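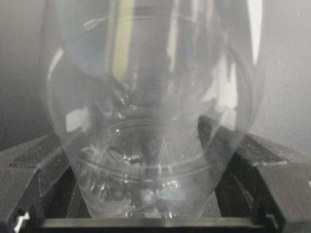
Packaging Materials, Unit 4: The Blown Bottle
Notes by Mansa Gbeho

Base. A petaloid base is a ring of molded feet separated by creases. The feet carry the standing load; the creases stiffen the floor against internal pressure. The nub at the center is the injection point, left over from the preform. Material there is stretched least and stays thick.

Body. Circular ridges low on the wall resist side loads. Clear walls show base defects without sectioning.
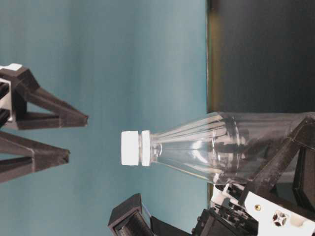
Shoulder and neck. The shoulder spreads cap load from the neck into the body. Vertical ribs stiffen it. The neck keeps the dimensions of the preform and is not blown. The tamper band sits behind the screw cap and separates at first opening.

Terms for the test: preform, gate, petaloid, tamper band.

Reading: Dunne, chapter 5. Problem set due in May.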